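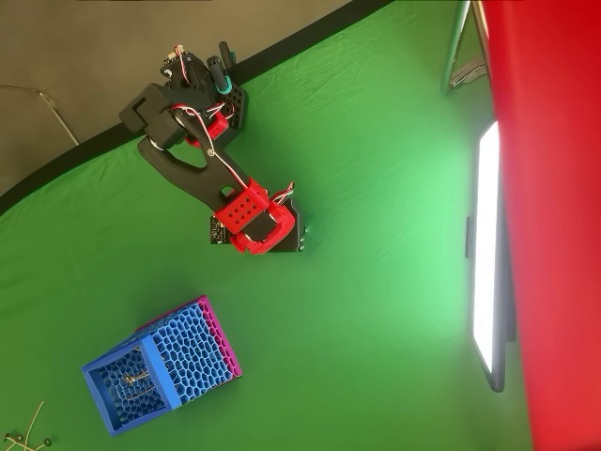

How do you give feedback to a business partner who is also your friend?

Posted by Sinéad Buckley

I run a small bookkeeping firm, Trirkcombe, with a friend from college. We split it down the middle five years ago and there's no boss over either of us. Mostly I love that. But in October she promised a client, Sandberg, a cleanup job for $400 that ate 208 hours of staff time, and I only found out when I was doing payroll. I said something like "wow, big job" and went back to my desk and stewed.

It isn't the first time. She's wonderful with people and she says yes to everything — and I'm the one who sees the numbers at the end of the month. If she worked for me I'd know what to say. How do the rest of you handle this without it turning into a fight about everything since 2nd semester?

14 comments

bendavov_mike

Been there with my brother-in-law. What fixed it for us was a dollar line. Anything that could cost the shop over $3,000 in labor, we both sign off on before the client hears a price. We wrote it on one sheet of paper and taped it inside the supply closet. He hated it for a month or so and then started using it on me (fair enough, I'd bought a van).

I'd bring up the rule first and the Sandberg job second. If you lead with the job she's going to spend the whole talk defending it.

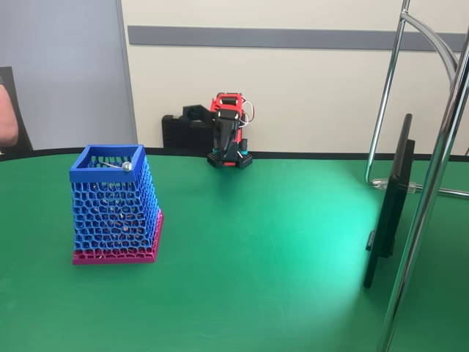 Photo: Rulia Community Library

Also, pick a time that isn't month end. You're both tired and you've got the spreadsheet open, and that's a rotten combination.

9 people found this helpful

tess_in_accounts

Just tell her. You're grown ups

1 person found this helpful

old_ledger

I'm going to disagree a little with the closet rule. We tried one and people just priced things right under it. What we do now is a standing breakfast, up to an hour, where each of us has to bring one thing we wish we'd handled differently. Our own thing, mind you, no pointing across the table. My partner went first and owned up to a lease I'd been mad about for half a year, and I had one ready for the next time.

Sinéad, you said "wow, big job" and she may have taken that as a compliment! I would start there. Tell her you were upset and didn't say so. Then ask her how she came up with the price, and let her get all the way through the answer before you jump in. She may have had a follow-on contract in mind that she never mentioned to you.

6 people found this helpful

Contact us | Community rules | © Rulia Help Community | Back to top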